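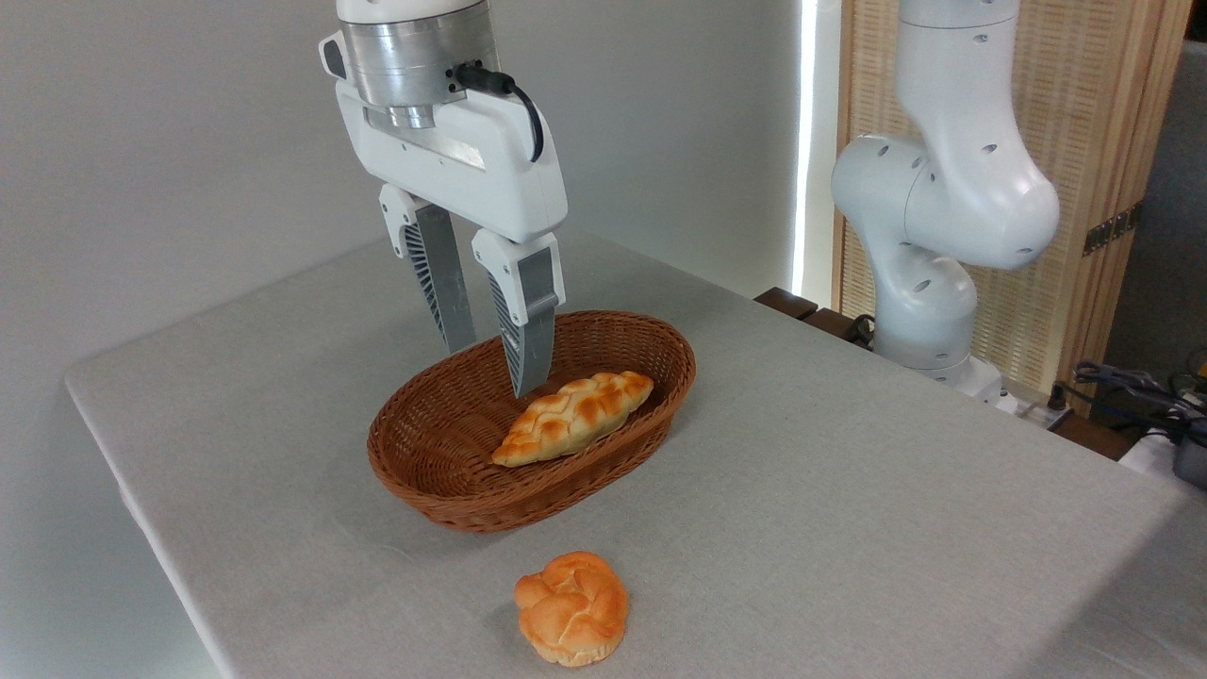
Bread on the Table – project report, draft 2
Noémie Charbonneau, Trallavbridge, Food and Setting module

What I wanted to find out

Does the way bread is put out change how much of it people take? My aunt's bakery stall in Hallar always used baskets, the canteen here uses steel trays. Wanted to compare. Basket vs. bare cloth, same bread both times.

Materials

Light gray linen cloth. Oval basket, reddish-brown, the plastic wicker kind with a rolled rim. Tried a real willow one first but it shed bits on the cloth. Braided loaf and round knotted rolls, both from the same dough. Dark wooden boards, kept at the back of the table for slicing.

Dough was plain – flour, milk, egg, yeast, butter, salt. Rolls at 200 degrees C for 19 minutes. Loaf needed longer, I didnt write down how much, sorry.

Setting up

The braid sits best on the diagonal, leaning on the inside wall of the basket. Flat in the middle it looked lost. A knotted roll goes on the cloth in front so people see the shape. Cloth has to hang over the front edge or it slides back when somebody leans on it. Ironed it twice, still creased.

Tasting

Saturday, from 10 in the morning. Roughly 30 people came by, mostly from the Soylu building. Basket out for the first half, cloth only for the second. Slices on a board both times.

Results

More slices went in the basket half. But the bread was also fresher then, so can't really separate the two. Should of swapped the order on a second day. Several people touched the knotted roll and asked if it was for eating. Comments on the cards: "looks like a holiday" (basket), "nice but where do I start" (cloth).

Problems

Crumbs in the weave, hard to get out. Lighter rolls look underbaked next to the braid even when they're done – maybe more egg wash.

Still to do

Repeat with order reversed. Type up the cards. Ask at Prusura about borrowing a second basket, a rounder one if they have it.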